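Search this site
Search
Go

Counting the quiet days: notes for the Iltham evening talk
June 6, 2023

[Slow down. You always rush the first page.]

Good evening. I was asked to speak for forty minutes on how a ceasefire is watched. The organisers then looked at the agenda and asked whether I could do it in twenty. I have spent years among negotiators, so we settled on twenty-five and both sides briefed that they had won.

Start with the valley. The Skulterano line is 110 kilometres long and was drawn, on a map with a coffee ring on it, by people who wanted to catch a plane. I was one of 17 monitors sent to look after it. Do the division if you like. We did it on the first night and wished we hadn't.

[Pause. Water.]

What does a monitor do? Mostly, a monitor writes down noises. You hear a bang, you note the time and a compass bearing, and you ring a man on each side to ask what it was. Each tells you it was the other one, or a wedding. We had a great many weddings that December. Vija Raudsepp, who ran our northern post, began sending congratulations to the local commanders, and one of them wrote back to thank her.

In our first full month we logged 176 incidents. The capital called this a collapse. The press office called it a settling-in period. It was mostly two checkpoints at Prasertsri shooting at the same water tank, which had belonged to neither of them and by the end didn't hold water.

[If there is muttering about the tank, take the question now. Otherwise on.]

The part I would like you to remember is the road. The agreement ran to nine pages on the withdrawal of heavy guns and had one line on who could drive to market. The guns went back more or less on time, with a band playing. The market road stayed shut for 100 days. People would come to our gate and ask, quite politely, which bit of the peace they were allowed to use.

Sizwe Mkhize got it open in the end. He had no mandate for it. He sat in a tent at Jollumari with two colonels who wouldn't share a table, so he had two tables brought in and pushed a little closer together every morning. On the day they touched, both colonels complained about it and then signed.

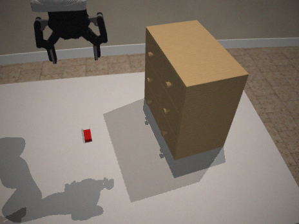 The signing got four lines in the papers, under a long piece on the hotel where the delegates were staying. I have kept the cutting. The hotel sounded very nice.

So, what would I change? Put the road on page one. Give the monitors a phone number that someone answers after six. Stop announcing the number of violations every Friday as if it were the football, as both armies read it and neither likes coming second.

[Don't do the goat story. Noelia says it isn't as good as you think.]

I'll stop there and take questions, including the one on the tank.

Comments (3)

Khanyisile Shabalala
I was at the southern post and the coffee ring is true. It went straight through a village and we spent a week arguing whether they were inside it.

Alvar Strömberg
Good talk, but you let the capital off lightly. They had the 176 figure broken down by place before anyone said "collapse". I know, I typed it.

Noelia Palacios
He did the goat story in questions.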